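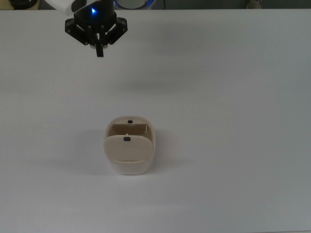

Fludemus: Agreed Texts and Reservations from Regional Transit Meetings

Data card and README, version 2

Maintained by the Rircombe Institute for Trade Policy. Technical contact: Kamlesh Tiwari, Data Services.

Summary

Fludemus is a collection of joint statements, declarations and chair's summaries issued at the close of ministerial meetings on overland transit, border fees and the shared use of road and rail corridors. It covers 28 meetings. Each text has been divided into numbered paragraphs, and each paragraph has been coded for its subject, the strength of its commitment and any reservation recorded against it.

The collection is intended for researchers in international relations, for officials preparing briefing material, and for reporters who need to check how the wording of an undertaking has changed from one meeting to the next. It contains final texts only. Drafts, speaking notes and press conference transcripts are outside its scope.

Files

The release consists of five files in comma-separated format, encoded in UTF-8.

meetings.csv
One row per meeting, with the host city, the title of the meeting, the type of closing document and the language in which that document was first issued.

paragraphs.csv
One row per paragraph of agreed text. The full wording is in the field para_text. Original spelling and capitalization are preserved.

reservations.csv
One row per reservation, linked to a paragraph through para_id. Where a reservation was entered against the document as a whole, para_id is left blank and the field whole_text is set to yes.

delegations.csv
One row per delegation per meeting. Observer delegations are marked in the field status. Delegations are listed under the name they used at the time.

crosswalk.csv
Links paragraphs that repeat or revise earlier wording. The field link_type takes the values verbatim, amended or dropped.

Sources

The greater part of the material was transcribed from printed conference papers held in the Malham Collection. The remainder was supplied by host governments on request. When two copies of a text differed, the signed copy was preferred. If no signed copy could be found, the version circulated to delegations by the chair was used, and the field copy_status reads circulated.

Chair's summaries are included where a meeting closed without an agreed statement. These documents carry the authority of the chair alone. They should not be cited as the position of any delegation, and users comparing them with joint statements are advised to filter on doc_type before doing so.

Coding

Commitment strength follows the Hellström scale, which has four levels:

1. Notes or recalls
2. Encourages or invites
3. Agrees in principle
4. Undertakes to act

The level is assigned on the main verb of the paragraph. A paragraph with more than one main verb receives the highest level present, and the field mixed is set to yes. Phrases such as "as appropriate" or "subject to national law" do not lower the level. They are recorded separately in the field qualifier.

Paragraphs were coded by 2 readers working separately. Disagreements were settled in discussion, and the original codes of both readers are kept in the fields code_a and code_b so that users may form their own view.

Subject codes are listed in the codebook supplied with the release. The code FEE covers charges made at the border. Charges made for the use of a road, bridge or tunnel within a country are coded ROAD, even when they are collected at a border post.

Known limitations

Several texts exist only in translation. The field lang_source identifies them. Differences between "shall" and "will" in these texts may reflect the practice of the translator and should be treated with caution.

Reservations made orally are included only if they were later entered in the record of the meeting. A delegation that objected in the room and did not ask for its objection to be recorded will appear in the data as having joined the text.

Annexes containing fee schedules have not been transcribed. Their existence is noted in the field has_annex.

The absence of a paragraph from a later statement does not show that the earlier commitment was withdrawn. The value dropped in crosswalk.csv describes the wording and has no legal meaning.

Changes in this version

The delegations file has been added. Paragraph identifiers have been reissued, and identifiers from the first version will not match. Errors in the linking of reservations to split paragraphs have been corrected.

Terms of use

The coding, the identifiers and the codebook may be used and redistributed with acknowledgment of the Rircombe Institute. The texts themselves remain subject to whatever terms were set by the issuing government. Users who publish altered codes are asked to rename the affected fields.

Suggested citation

Rircombe Institute for Trade Policy, Fludemus: Agreed Texts and Reservations from Regional Transit Meetings, version 2.

Corrections

Corrections should be sent to Kamlesh Tiwari, giving the para_id, the current reading, the proposed reading and the copy on which the correction is based. Corrections received before the end of October will be considered for the next release.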